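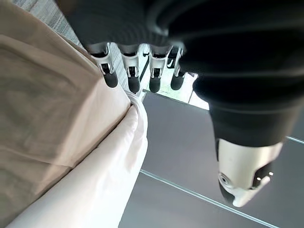

Hardware wallet and key storage check – Semdale office
Completed 2021-07-08
Wallet group: Hulme
Result: pass with 2 items to fix

1. Safe locked on arrival
Yes. Log sheet signed to the last entry. One entry from December has initials only. Please use full names.

2. Tamper seals intact
Yes. Seal 1783 matches the register. The spare seals were in the same drawer as the register and should be kept apart from it.

3. Device firmware current
No. The backup signing device is one release behind. Update it from the vendor's own site, check the hash on a second computer, then sign the log.

4. Recovery phrase backup readable
Yes. All 12 words on the test wallet's steel plate can be read without a magnifier. The live plates stay sealed and were not opened.

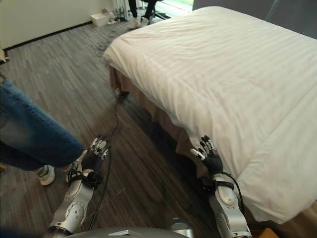

5. Test restore done this quarter
Yes. The test wallet was restored on a wiped device and showed the expected receiving address. Wipe the device again before it goes back in the safe.

6. Withdrawal whitelist reviewed
Partly. The old Vulisow exchange address is still listed although the account was closed. Remove it – both signers need to approve the change.

7. Small transfer test
Yes. A test send of 200 units went through on the test network. Fee setting was left on automatic, which is fine for testing. Set it by hand for live transfers.
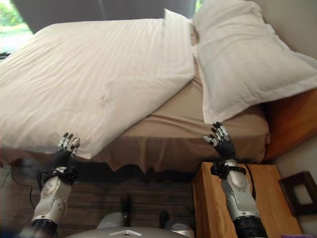
Hortensia Insaurralde
Custody Controls Reviewer, Gatotley

8. Signers can be reached
Yes. Yvonne Whiteley answered on the listed number. The second signer answered by email only, so confirm a phone number and add it to the contact sheet.

9. Paper and photo copies
None found. Staff were reminded not to photograph a recovery phrase or store one in a cloud folder, even for the test wallet.

To fix before the next check: item 3 (firmware) and item 6 (whitelist). Send the signed log page to Gatotley when both are done.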